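Tuesday, Oltstead bench, started 5 pm

Picking up from the last entry. Goal for tonight was to get Rukik to the point where it can go down into an open PC tower, find the RAM and pull one module without me touching the pendant. Didn't get all the way. Notes below in the order things happened, mostly.

Present: me, Divina Navarro until 7. Reynaldo Evangelista came by later for his clamps and stayed to argue about the gripper.

## Where we left off

- Arm is homed and repeatable enough. Last check with the dial indicator was fine at slow speed, worse at full speed. We are running slow.
- Gripper is on the new adapter. Same bolts, longer ones.
- Stestari (our control script, for anyone new reading this) now loads poses from a plain text file. Edit the file, restart, done. No more poses buried in the code.
- The fixture plate is printed and on the table. First print warped, second one is flat.

## Setup

Tower goes on its side, panel off, open side up. I tried it standing first and the arm has to come in sideways, which runs the wrist into its limit before the fingers get anywhere near the slots. On its side everything is a straight reach down, and the RAM points up at the gripper, which is how you'd want it.

The case is not clamped yet. It sits on the slotted table on its own weight and I squared it up by eye. That turned out to be the main problem tonight, see further down. I put pencil marks on masking tape at two corners so it can go back in nearly the same place.

The fixture is to the left of the case. Idea is that pulled modules go into the slots there, and screws go in a cup next to it later on. The tall post is for touching off: drive the gripper to the post, save the pose, and everything else is measured from that. Divina asked why the post has to be so tall. Mostly so the fingers can reach it without the wrist going near the rest of the plate. It could be shorter. Leaving it.

Power cord out of the PC, power button held in for a few seconds, then left alone while we did the rest. Please do this every time, even with a dead board. The donor machine came in the Idahosa pallet along with the others and we don't know the history of any of them.

## Touching off

Did this three times.

1. First pose was off. I had the finger pads closed when I saved it, and Stestari assumes they are open. Deleted it.
2. Second was good in X and Y and low in Z. The pad scraped the top of the post. No damage.
3. Third was good. Saved as `post_ok` in the pose file.

After that I drove to the case by hand and saved a safe pose above the opening. Everything going in or out of the case has to pass through the safe pose. I put that in as a rule in the script so it can't be skipped. If you add a pose inside the case, give it a name starting with `in_` or the rule won't catch it.

## First dry moves

Speed at the lowest setting. Gripper open. Sequence was safe pose, then down over the board, stop, back up. No contact planned.

Run 1: fine.

Run 2: fine, but the cable bundle behind the arm pulled tight when the wrist turned. Gave it more slack and tied it farther back.

Run 3: stopped partway with a joint limit warning. I had asked for the wrist to turn the long way around. Flipped the sign in the pose file and it went the short way.

Run 4: fine. Held at the bottom of the move so Divina could get down at table level with a flashlight and check clearance to the power supply. She could get two fingers between it and the gripper body. That is enough for now. It won't be enough if we go to the wider pads.

Run 5: same as 4 with the slack changed again. Cables now drape instead of pulling. Leave them like this.

I also want to write down that the blue LED on the front of the gripper only tells you it has power. I keep reading it as "ready" and it isn't. Twice I sent a close command right after a restart and nothing happened, and both times the LED was on. There is now a check in Stestari that waits for the gripper to answer before the first move.

## Lining up on the RAM

The two modules sit side by side just past the CPU, seen from the fixture end. I wanted the one farther from the CPU first. There is more room for the outside finger on that side, but there is also an orange cable running close to the edge of that module, and the finger pad would come down right on it. Pushed the cable over with a plastic spudger and it came back. Pushed it over again and taped it. The tape let go in about the time it takes to walk around the table.

Options we talked about:

- Unplug the cable. Easy, but then the script only works on a case where somebody has already done part of the job by hand.
- Start with the module closer to the CPU. The retention frame is then the thing to stay clear of, and at least it doesn't move.
- Bend the finger pad outward a bit more so it comes in at an angle. Reynaldo's suggestion. I don't like it, the pad already sits angled and the grip would be on one edge.

Went with the second one for tonight. Changed the target, saved it as `in_ram_near`.
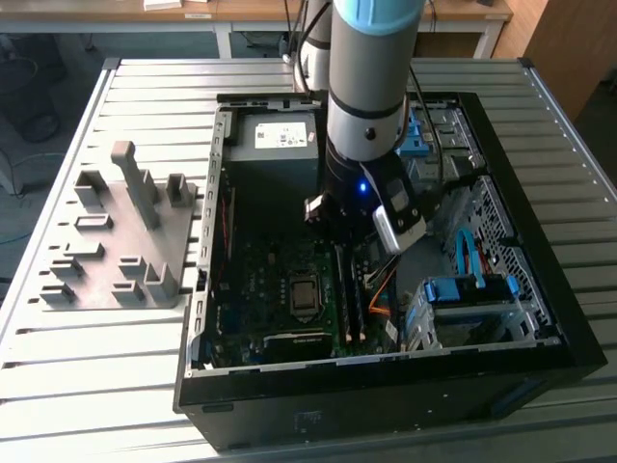 ## Pull test

The end clips are still a hand job. I opened them on the near module with the spudger before each attempt and left the other module alone. Working the clips with the gripper is a separate problem and I'm not starting on it until the pull is solid.

Force setting on the gripper is in counts, with no units we trust. Started low and went up. At 569 it held a loose module in the air when I tugged on it, and didn't leave a mark on the board of the module. Using 569 until somebody has a reason to change it.

Attempts on the near module:

| Try | What happened |
|---|---|
| 1 | Closed above the module, missed it completely. Z too high. |
| 2 | Got hold of the top edge, slipped off on the way up. |
| 3 | Good grip, lifted one end, the other end stayed in the slot. Stopped by hand. |
| 4 | Same as 3. |
| 5 | Case shifted on the table. Stopped. |
| 6 | Reset case to the tape marks. Good grip, module came out crooked but came out. |
| 7 | Repeat of 6 with the case held down by me at the far corner. Clean. |

So 7 tries, two modules-out, and one of those was with me leaning on the case. I don't count that as working, but the move itself is right. Tries 3 and 4 look like the grip being too close to one end. I shifted the target toward the middle of the module by 5 mm before try 6.

Putting the module back in was by hand each time. Pressed until both clips closed. I checked the contacts under the magnifier after try 7 and they look the same as they did at the start.

## What went wrong with the case

The shell slides on the aluminum ribs more easily than I expected. A straight pull shouldn't move it, but the pull isn't straight until the module is fully free, and up to that point the gripper is dragging the whole tower with it. On try 5 it moved enough that the tape marks were visibly off. I measured 13 mm at the corner nearest the fixture.

The arm doesn't know any of that. It went back to the safe pose as if nothing had happened, and if I had let it go down again it would have closed on whatever was under it. That is the reason the next thing on the list is clamps and not anything clever in the script.

Reynaldo says T-nuts and two printed corner blocks. He is probably right. He has a block from the router jig that is close to the right height, and the slots in the table are a size we already have nuts for. The outer wall along the front edge of the table is long and plain, so the blocks can sit right up against it.

He also thinks the case should have its own touch-off point, separate from the post, so that a shifted case can be caught before the arm goes in. One of the drive bay parts would work, or a corner of the shell. I'd go with a corner of the shell. Caddies come out and go back in a slightly different place every time.

## Small stuff

- Emergency stop tested before the first run and again after the restart. Works. The button is on the left side of the desk now, please leave it there.
- Stestari wrote the log to the wrong folder again. Moved tonight's log by hand. Needs a real fix.
- The pose file has a backup from before tonight, same name with `_old` on the end. Don't delete it yet.
- The near finger pad has a nick in it from the post. Cosmetic. There are spares in the drawer with the Idahosa paperwork.
- Divina would like the fixture slots labeled. Agreed. Marker is fine, no need to reprint.
- Shop light reflects off the metal cap of the CPU when you stand at the fixture end. Makes it hard to judge the finger gap by eye. Stand on the other side.

## To do

- [ ] Corner blocks and T-nuts (Reynaldo)
- [ ] Touch-off on the case shell, add to pose file (me)
- [ ] Label fixture slots (Divina)
- [ ] Find a way to hold the orange cable back that doesn't involve tape
- [ ] Log folder fix
- [ ] Try the far module once the case is clamped
- [ ] Place move into the fixture. Slot width was drawn for a bare module, check it against one with a heat spreader before March is over

Arm parked, controller off at the wall, case left on the table with the panel off. The panel is leaning against the shelf by the door, don't kick it.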